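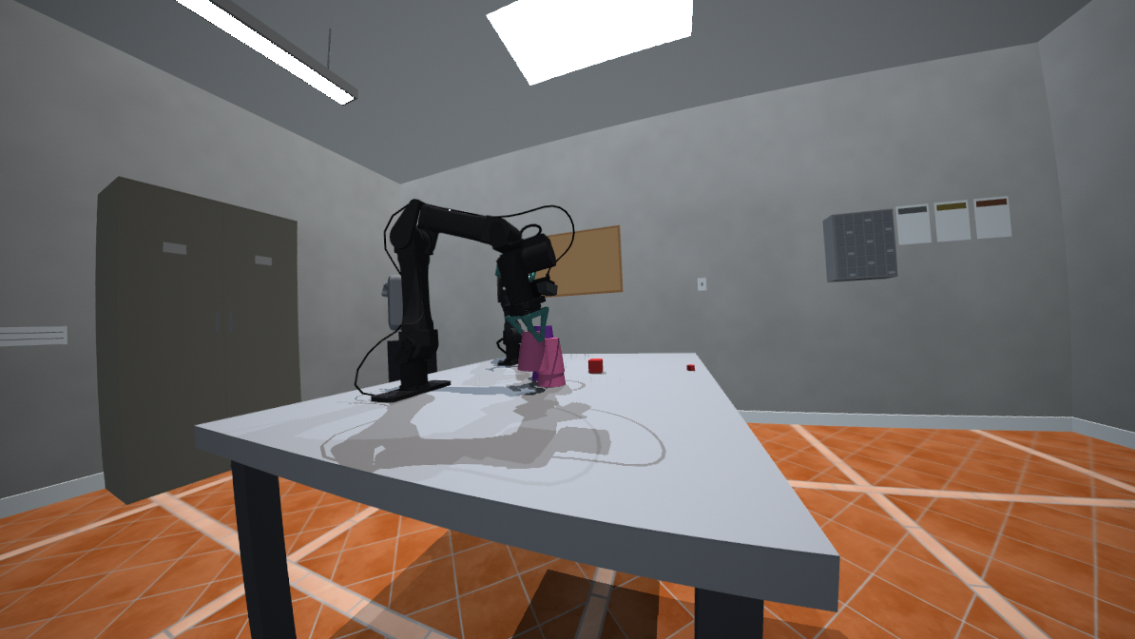 The simulated two-arm bench, with the gripper over the pink cups.

Simulated practice cuts real robot time for the Darnon project

The manipulation group at Londside has finished the first round of tests on Darnon, its project on teaching robot arms to pick up and place small objects. The main result is that a controller trained mostly in simulation, then topped up with a small number of demonstrations on the real arms, did as well as one trained only on real demonstrations. It needed far fewer of them.

The group began in March with 200 demonstrations on the real bench, all recorded by Leen Nasrallah and Issa Daher. A person guides the arms through the task and the system records the joint positions and camera views as it goes. This works, but it is slow. Objects have to be put back by hand between attempts, and a dropped block can mean starting the whole attempt again.

For the comparison, the group kept only 40 of those demonstrations and made up the rest in a simulated room. Karim Smadi built the room and the software that fills it, which is called Nornano. It takes one recorded movement, shifts the objects on the table to new positions and works out how the arm would have to move to do the same job. Attempts that fail in simulation are thrown away. The ones that pass are added to the training set.

Joelle Aoun, who leads the project, said the group had expected the simulated data to help a little and then stop helping. "We thought the differences between the two benches would catch up with us sooner," she said. "They do catch up with us, but mainly on grasping, and mainly when the light changes."

Lighting is where most of the recent work has gone. In early versions the simulated room had flat, even light and no shadows on the table. Controllers trained that way were easily put off on the real bench, where the arms and their cables throw shadows over the work area. Karim has since added ceiling lights that can be moved, dimmed or switched off between attempts, along with changes to the floor, the furniture and the things on the walls. None of this matters to the task, and the controller has to learn to ignore it.

The tests themselves were plain. Each controller was given the same set of starting positions on the real bench, with a time limit for each attempt, and Randa Yammine scored them from video without knowing which controller was running. The mixed controller and the one trained on all the real demonstrations finished within a few attempts of each other. A third, trained on the 40 real demonstrations alone, was well behind both.

There are limits. All the objects so far are rigid, and the simulation handles small blocks better than anything that can tip over. Contact between stacked objects is still a weak point – a block resting on something else will sometimes slide when it should stay put. Roughly 70 of the failures looked at by hand came down to the fingers closing slightly too early, and the group does not yet know how much of that comes from the simulated gripper.

The next round will use both arms together, with one holding an object while the other places something on it. Issa is also testing whether a controller trained for one bench can be moved to the second bench in the Fu room without new demonstrations.

Randa will go through the scoring method at the Wednesday group meeting. Anyone who would like the simulated rooms for their own work should speak to Karim.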